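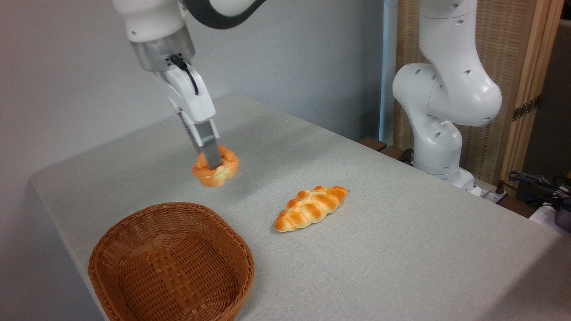 Figure 2. Bread roll with a puffy, lumpy surface, held above a pale grey table.

4.2 What shoppers mean by "fresh"

The claim that shoppers can tell a fresh roll from an old one by looking at it is repeated in almost every trade guide we consulted, usually without a source. Where a source is given, it tends to be another trade guide. The Bollau survey is the exception, and it deserves a closer look than it has so far received, as much of the later advice on shelf display and end-of-day discounting rests on it.

The Bollau authors sent 4000 questionnaires to households and asked people how they chose bread. Most of those who replied said that they went by colour and by the look of the crust. From this it was concluded that appearance is a reliable guide to age. The conclusion does not follow. People were asked what they looked at, and they answered. They were never asked to judge a roll, and no roll was ever put in front of them. The survey tells us something about habit and a good deal about what people think a sensible shopper ought to say. It has nothing to offer on whether the habit works.

There is a second difficulty. Colour depends on the oven, the flour, the sugar in the dough and whether the top was glazed. A dark roll may have been baked this morning in a hot oven, and a pale one may have been sitting on the shelf since yesterday. Shape is no better. Knots and twists are often described by bakers as "keeping their looks", which, if true, makes them the worst possible test of the idea that looks give age away. We found this phrase in the display advice issued by Gunov to its branches, two pages after a paragraph telling staff that customers will spot an old roll at once.

The Boldale trial is sometimes offered as stronger evidence. Here 22 shoppers were shown rolls in pairs, one baked that morning and the other the day before, and asked to say which was which. They did better than chance, though by a small margin. However, the older rolls had been kept in paper and the newer ones had been left on open trays, and the packaging was removed only just before each pair was shown. Several shoppers mentioned creases and flattened sides when explaining their choice. It seems at least as likely that they were judging the bag as the bread. The report treats this as a minor point. We do not.

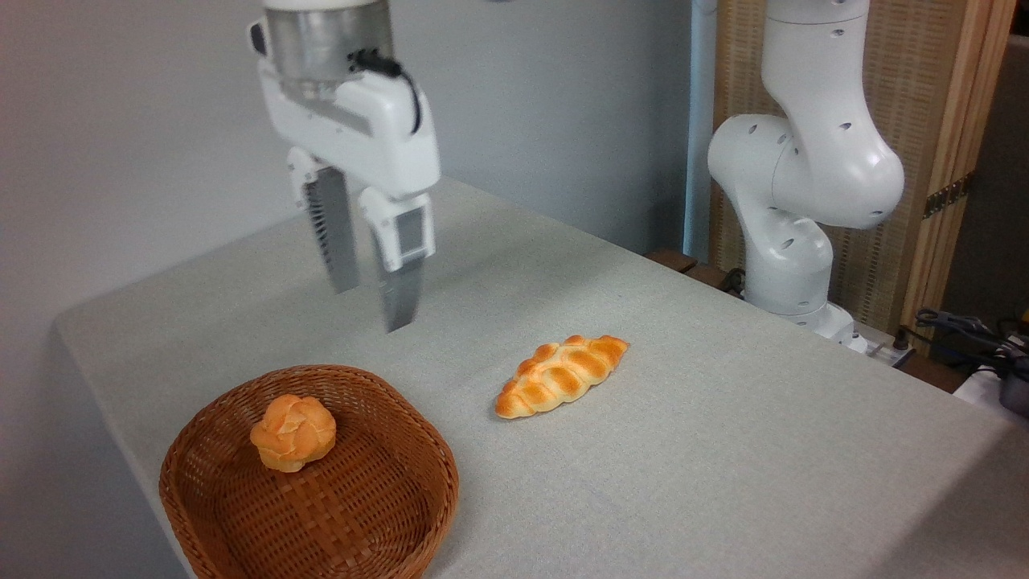

Nor is it clear that the shoppers in Boldale were like shoppers anywhere else. They were recruited inside a bakery, in the early morning, in June, from people already in the queue. Anyone who queues for bread at that hour may be expected to care about it more than most. The report does not say how many people refused to take part, and our request for the answer sheets was not met. Without them we cannot tell whether the result was shared across the group or came from a handful of confident judges.

Touch is another matter. Pressing a roll does give some information, and we have no quarrel with older studies that found a link between firmness and time since baking. Our doubt concerns how far this helps in a shop. Bread is often sold from behind a counter or from closed cases, and where it is not, there are usually signs asking customers to use the tongs. A test that the customer is not allowed to carry out can hardly explain what the customer buys.

The Zanetti guidelines take all of this further and set a limit of 8 hours, after which rolls are to be marked down on the grounds that "the public can see the difference". No evidence is given for the figure. It matches the length of a working shift rather closely, and we suspect that it was chosen for that reason and given a scientific coat afterwards. There may be good arguments for marking bread down at the end of a shift: less is thrown away, and the shelves are clear for the next batch. Those arguments can be made on their own terms, without calling on eyesight.

We therefore leave visual judgement out of the model in Section 5 and treat the price label and the time of day as the only cues open to every shopper. Readers who believe that looks matter more than this are free to add a further term, but they will need better data than we were able to find.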